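Workshop notebook — scenery and props, spring production
March, afternoon, started after lunch

Present state: the flats for act one are painted, the door flat is not. I write this page so that the evening group can continue without phoning me.

The paint from Droller came in the right colour this time. I compared it with the old tin and I can see no difference when both are dry. Please keep the lid of the old tin, it has the mixing number on it.

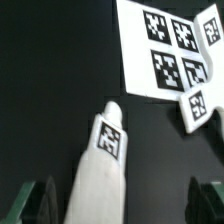
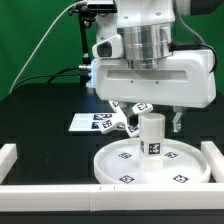
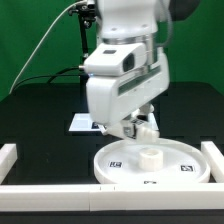 Door flat

The door still catches at the bottom when it is opened fast. I took it off the hinges and planed 2 mm from the lower edge, then hung it again. Now it closes well if the flat stands straight, but if the brace is not weighted it catches as before. I think the frame is a little twisted. I have put a diagonal batten on the back and I will measure again tomorrow before anybody paints it.

The handle is too loose for the quarrel in act two, where it is pulled hard three times. The screws were too short. Longer ones are in the drawer marked Jaten (the label is old, there is nothing from Jaten in it any more).

Staircase

Cut the treads today. The drawing says 22 cm for the height of each step, and I kept to this, although for the long dresses it feels high to me. I walked up and down in the rehearsal skirt from the wardrobe and stepped on the hem twice. To be discussed with the director before we glue. For now everything is held with clamps only — do not let the actors go on it.

The handrail is sanded, first coat not yet done.

Painted cloth

The cloth from the Mikuš hall is borrowed and must go back as it came. It has two small holes near the top, they were there already and I wrote them on the loan paper. Rolled, not folded, please. It is 33 cm too wide for our bar, so the sides will hang behind the legs. I tried it from the front row and from the far left seat, and the edge is not visible from either.

Glue test

The Gralano glue held on bare wood and on the primed wood, but on the gloss paint it came away with a light pull. Scratch the gloss with coarse paper first and try again on an offcut. I left the offcuts on the windowsill with pencil notes on them.

Still open:
Door flat, measure the diagonals
Step height, ask the director
Second coat on the window frames
Castors for the small platform, one of them does not turn
Black tape, we have only the end of a roll

Stopped at six. The brushes are in water, they need a proper wash tonight.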